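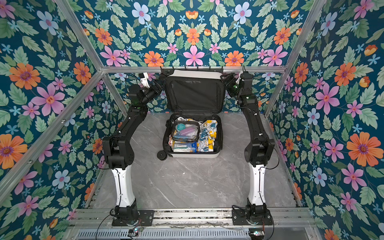 White hard-shell suitcase, open, with a toiletry pouch on the left and a folded printed garment on the right.

Ketidar Suitcase Packing Set

Welcome! Ketidar is a collection of packing sessions, all built on one everyday job: getting clothes and small items into a case and getting it closed. We love this task. Fabric slumps, pouches slide, and zippers have opinions!

What's in it

421 sessions, split into 12 packing lists (short trips, beach trips, gifts and so on). Each session has its own folder with a list.txt naming the items.
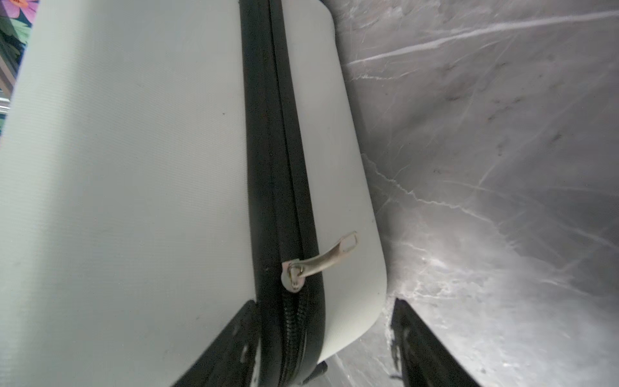 Zipper band and silver pull tab on the pale gray shell.

Closing the case gets its own label, zip_close, and 128 sessions have it. If you work on zippers, start there. The corners are the fun part.

Known gaps

Soft bags are missing for now, and shoes are rare.

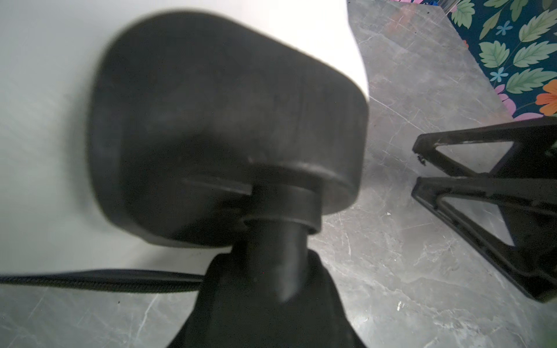
Every session folder has the same layout, so one loading script will do for the whole set.

Last updated 2023-03-16. Soft bags are next, planned for May!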